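Ticket 535 – cashback not applied / wrong price at checkout, Imulley headphones deal
Opened Tuesday, August 30, 2022
Priority: high (deal still live)
Status: closed, see bottom

Reported problem

Deals page says Imulley over-ear set comes down to 29 after cashback. Customers get to the basket and it shows the full price, no cashback line, code box greyed out. Happens on the phone app and on the website. Complaints started first thing and kept coming through the morning. Most were from people who clicked through from the roundup post, a few came in by search.

What customers are saying (pasted, names removed)

"put it in basket, no discount, took it out and put it back, still none"
"code says already used. I have never used it"
"paid full price thinking cashback comes later, does it?"
"the page says ends tonight so please hurry up"

09:10
Tried it myself on a fresh account. Basket loads, no cashback line. Same as reported. Tried with the black and the blue. Black fails, blue works?? Odd. Screenshots saved to shared folder.

09:25
Cleared cookies, tried again. No change. Private window, no change. So not the customer's browser, please stop telling people to clear their cookies, it only annoys them.

09:40
Checked the offer rules. Offer is set up against the seller, not the product. Seller on the blue is our Garkelthorpe warehouse. Seller on the black is now Brarkuvville – it switched over when Garkelthorpe ran out. The rule only lists Garkelthorpe. That explains black v blue.

09:45
Still doesn't explain "code already used". Leaving that for now, getting the basket right first.

10:05
Added Brarkuvville to the rule. Saved. Waited for the refresh. Nothing.

10:20
Saved again, looked at the history, first save never went in. The form wants an end date for every seller and throws the whole thing away without an error if one is missing. Same thing we had in June with the Villa speaker offer. It was meant to be fixed after that. Raising again.

10:30
End date in, rule saved properly this time. Black now shows cashback in the basket. Tested on website and app. App needed closing and reopening before it showed.

10:50
Orders affected: 188 paid full price on the black between the seller switch and the fix. List exported. Cashback to be added by hand in one batch. Don't do them one at a time from the customer screen, it sends a separate email each time and the wording is for returns.

11:15
Now the code. "Already used" comes up when the customer adds the item, takes it out, adds it again. First add holds the code and removing the item doesn't let go of it. Hold runs out by itself but takes ages. Workaround to give customers: sign out, wait, sign in, enter code once only. Not great.

11:30
Asked for the hold to be cut right down for this offer. Also asked that removing the item drops the hold, that's a bigger change and won't be today.

11:55
Checked the charging case card on the deals page as well.
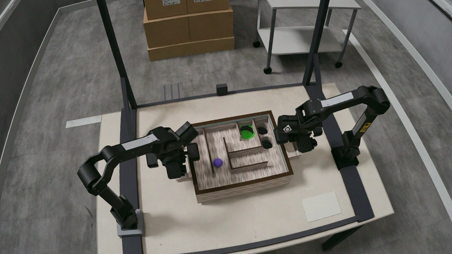

Render of two black robot arms reaching over a wooden maze box on a white table. Price and text on the charging case card are right.

12:20
Checked the other cards in the roundup. Earbuds fine, neckband fine, Villa soundbar fine. The "under 2,000" filter still lists the soundbar at its old price though – seperate ticket, don't add it here.

12:45
Hold time change is live. Tried add, remove, add again, wait, enter code. Worked. Did it again on the app, worked.

13:30
Cashback batch run. All 188 went through, no rejects. One email per customer, correct wording, checked a couple.

Reply for support to paste

Hi, sorry about the trouble with the headphones offer. The cashback was missing from some orders this morning and has now been put right. If you paid full price today for the black Imulley set, the cashback has been added to your account and you don't need to do anything. If your code says it's been used, please sign out, wait a few minutes, sign back in and enter it again. The offer price is the same for both colours.

Still open elsewhere
– offer form drops the save with no error if end date missing (raised again)
– removing an item should let go of the code
– soundbar price in the filter

14:10
No new complaints on the basket. One person asking for cashback on an order from last week, before the offer began, told them no.

Closing. Reopen if black drops back to full price after the next stock move, and check the seller list first.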